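Notes from a long call with Krešimir Kos

December 16, 2021

Krešimir Kos is late, then he's early for the second try, then his headset dies. "Start without me," he says, which is hard in an interview. We get going in the end with him on his phone, walking up and down a corridor in Clesach.

He's been a court and hospital interpreter for 13 years, Croatian and English, some Slovene when they're desperate. The last few mostly by telephone. Not video. He's quite firm on that.

"Everyone wants to talk to me about video. Fine, video's good. But most of what I do is a phone on a desk with the speaker on, and a nurse leaning over it."

So, phone interpreting. How does it go?

"Phone rings. I say my name, my number, my language. Then there's this silence while they work out who talks first." He laughs. "I could fill a week with those silences."

The agency he takes most of his calls from is Fakex, which covers Clesach and the valley towns and as far out as Romley on a bad night. He logs on, he gets calls, he logs off. Shortest one ever was a woman wanting to know if the pharmacy was shut. It was. Longest was 178 minutes, a housing matter, with a break in the middle that he had to ask for.

"You have to ask. They won't offer. They think you're a machine in the phone. After an hour I'm getting words wrong, and I know I am, which is worse for them than a five minute wait. So I say, the interpreter needs a break. Third person, always. The interpreter."

Why third person?

"Because 'I' belongs to the patient. If she says I've got a pain in my chest, I say I've got a pain in my chest. If then I say I need a glass of water, who needs the water? The doctor's off down the hall fetching water for the wrong person. It's happened."

He is funny about it but you can tell he minds. Training is the bit he gets going on. New interpreters at Fakex do 55 hours before they take a live call, and he thinks it's too few, and that most of it is spent on the wrong thing. Word lists. Parts of the body, parts of a tenancy.

"You can look up spleen. What you can't look up is what to do when the son answers for the mother. She's asked a question, he answers, she hasn't opened her mouth. Do I interpret him? Yes, I do. I interpret everything that's said. But I say who's speaking, if I can tell. On the phone you can't always tell."

And if you can't?

"Then I say I can't. The interpreter isn't sure who spoke. People don't like it, it slows things down. Tough."

I ask about numbers, as somebody had told me numbers are the hard part. He agrees at once. Doses, dates, account numbers. He writes every one of them down, big, in felt pen, and reads it back off the paper. At the end of the shift the paper goes through the shredder. He goes through a lot of felt pens and has never once got the money back for them.

We lose the line here for a bit. When he's back he is outside, you can hear traffic, and he wants to talk about pay.

Calls are paid by the minute. Waiting isn't paid at all. On a quiet evening he might sit logged on for hours and take 6 calls, all of them short.

"So I'm at home, but I'm not at home. I can't cook anything that needs watching. Can't have the radio on. My neighbour thinks I'm ill."

Would he go back to doing it in person? Some of it. Court, certainly. He misses seeing the whole room, he misses knowing when someone is about to cry so he can slow down. Bad news he'd never do by phone if he had the choice. He doesn't have the choice. The hospital books what the hospital books, and there's no face to face interpreter in Croatian within reach of Romley after six in the evening.

"So it's me or it's the cousin. And the cousin will leave bits out. Out of kindness! I'm not blaming the cousin. But the woman's got a right to hear what the doctor said, the whole of it, in the order he said it."

There's a pilot on now, called Adugna, which he's careful about as he's signed something. What he can say is that it lets the clinic send him a line or two beforehand. What sort of appointment, who'll be there, is it a first visit. No names. It sounds like nothing much and he says it has changed his working day more than any new bit of kit.

"Before that I'd come in blind. Could be a verruca, could be a stillbirth. Same ring tone." Long pause. "Now I get ten seconds to sit up straight."

What should people do, on the other end? He has a list, he's clearly given it before, and it comes out fast. Talk to the patient, not to the phone. Short sentences but whole ones. Don't say "tell her that". Don't make jokes about football teams. Put the phone near whoever's talking quietest and not next to the keyboard. Say when somebody comes in or goes out. And if you need to leave the room for a minute, say so, don't just leave the two of them there with the line open, the patient will start chatting to him and then he's in a private conversation he can't pass on to anyone and cant really forget either.

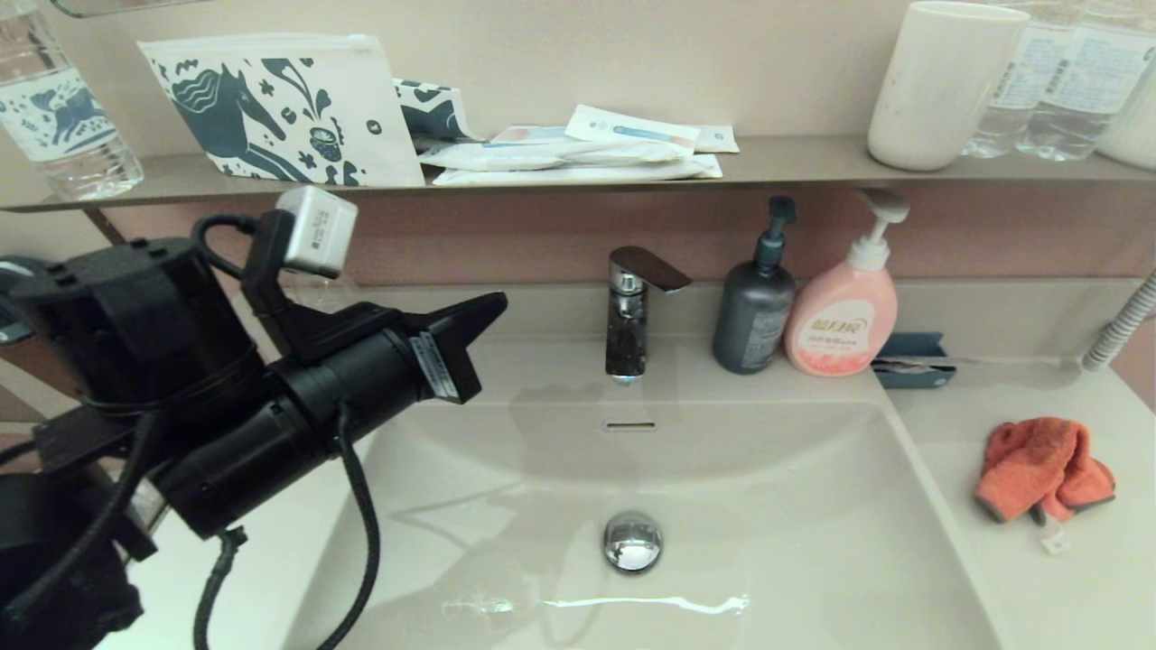

Kastriot Stojanovska disagreed with a fair bit of this when I rang round afterwards, and said that the third person business confuses elderly callers more than it helps; he just gives his own name and says he's speaking for himself now, and in his experience not one of them has been muddled by it. He was also less keen on the notes from the clinic. A line in advance is all right, he said, so long as you don't start guessing the appointment before it has begun, and he'd caught himself doing that more than once.

I put it to Krešimir by text. His answer: "He's right about the guessing. Wrong about the rest."

Back to the call. Last ten minutes, he's on the stairs by now and out of breath. I ask what he does after a bad one. There's meant to be a number to ring. He's rung it, it was a recorded message, opening hours nine to five. Most of his bad ones are at night.

"I walk. I ring another interpreter if I know they're up. We don't say what it was, we can't, we just say 'had one'. And the other says, yeah. That's the whole conversation, pretty much."

Is he going to stay with it?

He says he'd like to train people, properly, with recorded calls and somebody playing the son who answers for his mother. He's asked. They've told him March, perhaps, if there's a room and if someone will pay for teh room. In the meantime he's logged on again from seven, and he'd like to eat first.

I had two more questions, one on dialects and one on what happens when a caller asks for a woman interpreter. He said send them over in an email. I've sent them.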